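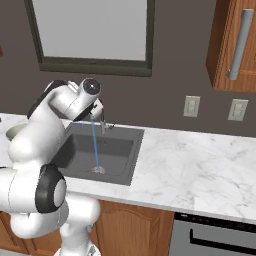 Dark grey sink in a white marble worktop

Equipment > Outdoor music events > Covered stages > Tundex 60

Search equipment Enter a product name or code Go

20 June 2018
By Ebenezer Appiah

Tundex 60 covered stage

The Tundex 60 is a covered platform stage for small and medium outdoor concerts, town fairs and village music weekends. It is supplied by Sarkbridge on hire only and carries the order code 723. The platform gives 60 square metres of level playing area, with a weatherproof roof over the whole of it and side sheets on three sides.

The stage is delivered in sections on a single lorry and put up by our own crew. Hirers are asked not to move, remove or add any section once the crew has signed the stage over. Changes to the layout can be made up to the day before delivery - please telephone the hire desk and quote the order code.

What is supplied

The hire charge covers the platform, roof, side sheets, one set of steps with handrails, a rear guard rail and a black skirt for the front edge. A ramp may be ordered separately. Lighting, loudspeakers, microphones and power supply are not part of the hire, although fixing points for lights are fitted to the front and rear roof beams.

A second set of steps is advised where several acts are to follow one another closely. It must be requested when the booking is made, as the position of the steps decides how the platform is laid out.

Site requirements

The ground should be firm and close to level. The adjustable legs will take up a modest slope, but the crew will not build on freshly filled ground or over drain covers. The hirer is responsible for clear access for the lorry from the public road to the stage position, and for marking any buried cables or pipes before the crew arrives.

Organisers holding an event on a high street or market square should obtain written consent from the landowner and the local council. A copy must reach us before delivery. Shops and cafes whose entrances face the stage should be told the delivery and collection times.

Wind and weather

The side sheets must be taken down when the crew or the appointed site manager gives the instruction. In stronger winds the stage must be cleared of all persons. The limits are set out in the handbook issued with each hire, and a wind gauge is fixed to the roof.

Hire periods and booking

The shortest hire period is 3 days, including delivery and collection. Bookings for the summer season open in April. A deposit is payable on booking and the balance falls due 4 weeks before delivery.

Related equipment

Jelen crowd barrier, straight and corner sections
Song choir risers, indoor and outdoor
Tundex access ramp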